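Thread on the gripper-width bug, for anyone who pulled Dandis in the past fortnight and found their grasp labels drifting. Fix is merged. Longish, mute if you don't care about timestamps.

1/ Dandis is the tool we use to turn hand-held gripper recordings into training episodes. It takes wrist video, estimates camera pose, estimates finger opening, and writes the lot out on a common clock. The policy side only ever sees the result.

2/ Symptom: policies trained on the new batch closed early. They reached the object with a sensible pose and shut the fingers a few centimetres short. Valentina Fuentealba spotted it on the first evaluation run and blamed the controller. So did I.

3/ The controller was fine. Replaying a recorded episode through it gave the commanded widths back within tolerance. The error was in the commands.

4/ Hinata Kobori then plotted width against fingertip position for 70 episodes. In 18 of them the width signal led the pose. Same sign every time, not the same size. A fixed offset would have been easier.

5/ Pose and width come from different threads. Pose is stamped at exposure. Width was stamped when the estimator finished, then shifted back by a constant meant to cover its latency. When the estimator ran faster than that constant allowed for, width landed in the past.

6/ The estimator runs faster when both pads are easy to find. So an open gripper over a plain background gave the worst labels. We had been using exactly that view as the clean reference.

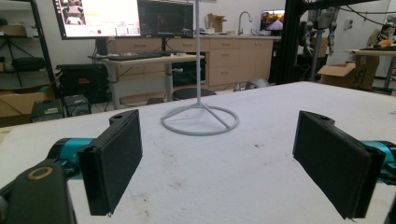
Lab bench, 21st February

7/ Fingers wide apart, white table, thin stand between and beyond them. The pads are dark against a pale surface, so segmentation finds both in a single pass and skips the refinement step. Good for accuracy, bad for anything that assumes constant latency.

8/ The background matters for the other half of the pipeline. A bare tabletop gives the pose tracker very little to hold on to. The monitors, cabinets and shelving behind it supply most of the corners. Tilt the gripper down until only table is left and the feature count collapses.

9/ The stand is awkward too. A thin white pole over a ring base is poor material for depth. Gunnel Lindholm's patch now masks low-confidence depth before planning instead of filling it by interpolation. The old fill put a solid wall where there was a pole, and the planner went politely round it.

10/ The fix for width: carry the exposure stamp through the estimator as metadata and never touch it. The latency constant is deleted. Resampling to the common clock happens once, at export – it used to happen twice, which hid the fault in short episodes.

11/ If you have existing exports, re-run them from raw. Don't try to shift the width column by hand, the lag varies within an episode. The raw files keep the original exposure stamps, so nothing is lost.

12/ Re-exporting our 1,080 episodes took 16 hours on one machine. It is bound by video decoding, so more cores help up to a point and then stop helping.

13/ There is now a check at export. It cross-correlates finger speed with image motion near the pads and refuses to write if the peak is more than one frame from zero. It can be switched off with a flag. Please don't.

14/ Still open: episodes where the gripper never closes. With no finger motion there is no peak, so the check passes them with a warning. Hiyori Nomura wants them rejected. I'd keep them for the approach phase. Opinions welcome on the issue.

15/ Retraining on the corrected set is queued. I'll post closing-distance plots under this thread once Valentina has the evaluation rig back.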